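Weiße Dächer gegen die Hitze: Flerkholm verspricht acht Grad weniger

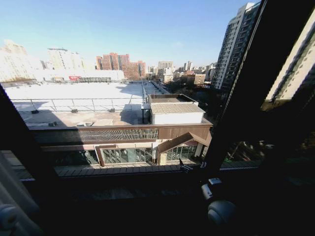
Flerkholm, 23. Oktober 2022. Die Stadt will in den kommenden Jahren die Flachdächer ihrer öffentlichen Gebäude hell beschichten lassen. Den Anfang machen 17 Dächer, darunter die Berufsschule am Güterbahnhof, zwei Turnhallen und das Parkhaus in der Rukmonter Straße. Im Rathaus spricht man von einem »Meilenstein der Klimaanpassung«. Wer den Beschluss liest, findet darin vor allem offene Fragen.

Grundlage ist ein Versuch, den die Firma Saduvel im September auf dem Dach der Stadtbücherei durchgeführt hat. Neun Tage lang wurde gemessen, danach stand für den Hersteller fest: Die Räume unter dem Dach blieben um bis zu acht Grad kühler. So steht es seither in jeder Mitteilung der Stadt. Das »bis zu« fällt dabei gern weg.

Der Messbericht umfasst vier Seiten. Ein Vergleichsdach gab es nicht, verglichen wurde mit Werten aus dem Vorjahr, als die Bücherei noch andere Fenster hatte. Die acht Grad stammen von einem einzigen Nachmittag und wurden in einem Lagerraum im Obergeschoss gemessen, in dem sich selten jemand aufhält. Für den Lesesaal im Erdgeschoss, über dessen Temperaturen sich die Besucher jeden Sommer beschweren, enthält der Bericht keine Zahl. Eine Mittelung über den gesamten Zeitraum fehlt ebenfalls.

Dass helle Flächen mehr Sonnenlicht zurückwerfen als dunkle Bitumenbahnen, bestreitet niemand. Fraglich ist, wie viel davon bei gut gedämmten Gebäuden innen noch ankommt und wie lange. Staub, Ruß und Algen machen aus Weiß mit der Zeit Grau. Saduvel empfiehlt eine regelmäßige Reinigung, im Haushaltsentwurf ist dafür kein Posten vorgesehen. Auf Nachfrage heißt es aus der Bauverwaltung, das werde »im laufenden Betrieb mit erledigt«. Von wem, blieb offen.

Auch der Winter kommt in den Unterlagen nicht vor. Ein Dach, das im Juli weniger Wärme aufnimmt, nimmt auch im Februar weniger auf. Angesichts der Gaspreise hätte man dazu wenigstens eine Überschlagsrechnung erwartet.

Merkwürdig ist außerdem, was aus der Dachbegrünung geworden ist. Noch im Frühjahr galt sie als bevorzugte Lösung, das Planungsbüro Castillo hatte dafür ein Konzept vorgelegt. Begrünte Dächer halten Regenwasser zurück, was in der Unterstadt mit ihren vollgelaufenen Kellern durchaus ein Argument wäre. Sie sind allerdings teurer, und nicht jedes Dach trägt das Gewicht. Im jetzigen Beschluss wird das Konzept in einem Halbsatz erwähnt.

Bezahlt werden soll die Beschichtung zu 100 Prozent aus Fördermitteln. Der Antrag ist gestellt, bewilligt ist er noch nicht. Trotzdem sollen die Arbeiten im Frühjahr beginnen, zuerst an der Berufsschule. Eine unabhängige Messung nach dem ersten Sommer ist nach Angaben der Verwaltung »denkbar«, beschlossen wurde sie nicht.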